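Forum Conserves et fermentation > Choucroute et légumes lactofermentés

Choucroute : le liquide ne recouvre plus le chou, je jette ?

Posté par Hrytsenko

Bonjour à tous ! Je me suis lancée en décembre dans ma première choucroute, avec un gros chou de Havwood (une variété tardive que mon voisin cultive, des feuilles superbes, très serrées). J'ai râpé, salé, tassé dans un pot en grès, et les premiers jours c'était magnifique, ça bullait de partout ! Sauf que depuis hier matin la saumure est descendue et le dessus du chou est à l'air. Pas de moisissure, l'odeur est bonne, un peu piquante. Le pot est dans la cuisine, à 17 degrés. Est-ce que je peux rajouter de l'eau ? Et combien de temps encore avant de goûter ?

Lesia Romaniuk

Surtout ne jette rien ! C'est très courant. Quand ça bulle fort, le gaz soulève le chou et une partie du jus déborde ou reste coincée dans les feuilles. Commence par retasser avec le poing bien propre, en appuyant sur les bords, et attends une heure. Bien souvent le jus remonte tout seul.

Si ça ne suffit pas, complète avec une saumure, pas avec de l'eau pure : 20 g de sel par litre, du sel sans additif, et de l'eau que tu auras fait bouillir puis refroidir. Ensuite une feuille entière par-dessus, un poids, et le couvercle. 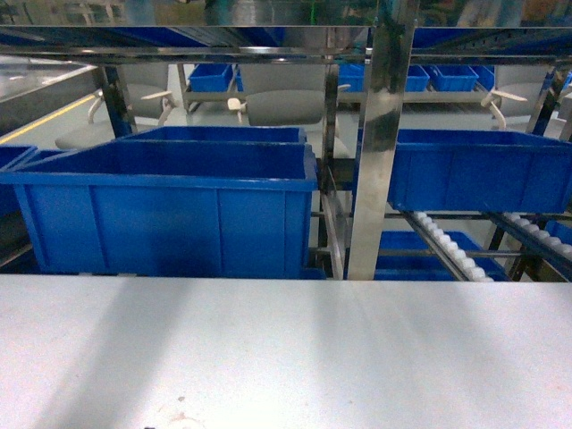
Pour la durée, à ta température je compte cinq semaines, mais goûte dès la troisième, c'est tout le plaisir ! Au début c'est croquant et salé, puis l'acidité s'installe et le goût s'arrondit. Ma meilleure fournée, je l'ai laissée 8 semaines dans un cellier plus frais - une merveille avec des baies de genièvre et un peu de carvi.

Un voile blanc et plat en surface, ça s'enlève à la cuillère. Par contre du duvet rose, noir ou vert, ou une odeur de pourri, là oui, poubelle.

Pirkunik

moi je mets un sac congélation rempli de saumure à la place du poids, ça épouse les bords et rien ne flotte. si le sac fuit c'est pas grave vu que c'est de l'eau salée

Hrytsenko

Merci !! J'ai retassé et le jus est remonté d'un bon doigt au-dessus du chou. J'ai quand même ajouté un petit verre de saumure. Je garde l'idée du sac pour le prochain pot, je pensais essayer avec du chou rouge et des pommes. Quelqu'un a déjà tenté ?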